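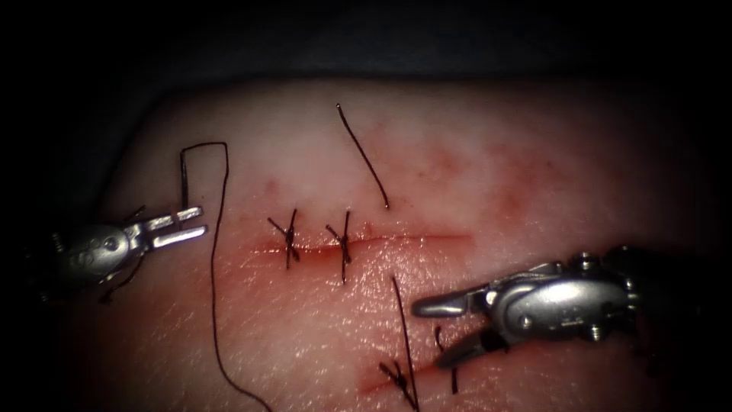 Two straight incisions closed with dark thread on practice tissue.

Alewife run up on the Nevano

More alewives passed the Fendcombe fish ladder this spring than in any year since the ladder was rebuilt. The final figure for the season is 2,555 fish, compared with 1,375 last spring.

Alewives are a kind of river herring. They spend most of their lives at sea and come back to fresh water to spawn, in most cases to the pond or lake where they hatched. On the Nevano that means a swim of several miles from the tidal reach, past the old mill footings, up the ladder at Fendcombe and into Poduval Pond. The adults stay a short time and then drop back downstream. The young follow between midsummer and late fall, when they are two to four inches long.

The first fish of the year were logged in the second week of April, after the water at the ladder had warmed into the low fifties. Numbers stayed low for several days and then jumped after a stretch of mild, overcast weather. A cold rain slowed things down again. The heaviest passage came over 17 days in the middle of the run, and most of it happened in the afternoon and early evening.

The total is a direct count from the exit box at the top of the ladder, where fish pass one white panel on their way into the pond. In earlier years the figure was worked up from ten-minute watches spread through the day. Both methods were used side by side last year so the two could be compared, and they came out close enough that Ileana Dumitrescu, who wrote up the season, is comfortable putting the two springs next to each other. She is less comfortable going back further than that. The watches before then were patchy, and in one year they stopped before the run did.

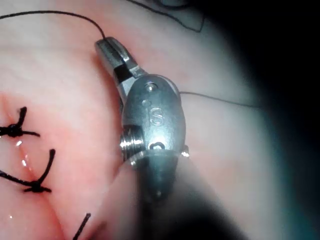 Part of the increase probably has to do with the age of the fish. Alewives on this coast usually return to spawn for the first time at three to five years old, and a large share of this spring's fish were small. Scale samples taken at the ladder show that most of those sampled were 4 years old. That points back to one good spawning year, when water levels in Poduval Pond stayed high through the summer and the young fish had an easy way out over the spillway in the fall.

The following summer was a dry one. The spillway stopped running in August and the outlet channel was down to a trickle for weeks. Juveniles from that year would have had a harder time leaving, and they are the fish due back next spring. A lower count next year would not be a surprise, and it would not necessarily mean that anything had gone wrong at the ladder itself.

Conditions at sea matter too, and they are harder to follow. River herring are caught by accident in nets set for other fish, and they are eaten by striped bass, cod, seals and seabirds. A count at one ladder tells us how many came back. It does not tell us how many set out.
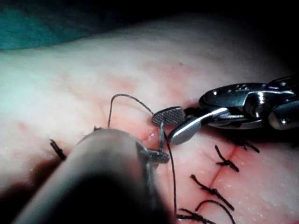
A dark curved needle held near the incision line.

The other thing that changed this year was the lower entrance. For several seasons, fish had been seen holding in the pool to the left of the ladder, where a leak in the dam boards sent out a stream of water stronger than the flow from the ladder. Alewives swim toward the strongest current, so a good many were going to the wrong place. The boards were replaced over the winter and the leak is closed. Fish still gather in that pool in the mornings, but they move across to the ladder within a few hours. Last year some stayed there for days and were picked off by gulls and herons.

Two problems remain. The third baffle from the top is loose and has been wedged for now. It will be pulled and reset in late summer when the ladder can be shut down. The bigger one is the culvert under Tesby Road, upstream of the pond. The outlet of the pipe sits well above the stream bed in normal flow, and no alewife is known to have gotten past it. Above the road there are two smaller ponds with good gravel and shallow weedy edges, which is the sort of ground these fish use.

Giuliana Sánchez has drawn up two options for the culvert. One is a series of low rock weirs that would raise the water below the pipe in steps. The other is to replace the pipe with an open-bottom box wide enough to carry the stream at its natural width. The weirs are much cheaper but need checking after every high flow - ice moves the rocks. The box would mean closing the road for most of a month. Both drawings can be seen at the Fendcombe town office during normal hours.

Juvenile sampling in Poduval Pond starts in July. A fine-mesh net is pulled at the same spots along the shore every two weeks after dark, when the young fish come into the shallows. If you live on the pond and see large schools of small silver fish near the outlet, please note the date and the time and send it in. Reports of dead adults are useful as well. A few are normal after spawning.

After the early figures went out, several readers wrote in about the culvert, most of them in favor of the box. 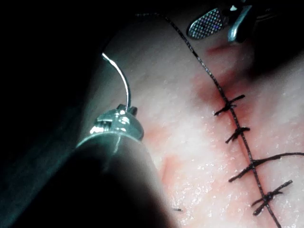
Stela Sima writes that she would rather see the rock weirs go in first. "The road closure will take years to get agreed," she says, "and the fish are at the pipe now. If the weirs wash out, we have lost some rocks." She also asks whether the beaver dam between the road and the first upper pond would stop the fish even if the culvert were fixed.

It might, in a dry spring. In most years the water goes around the left end of the dam through a side channel deep enough for alewives, and that channel was open on every visit this season. It will be checked again at low water, and the result will go in the next issue along with the first net samples.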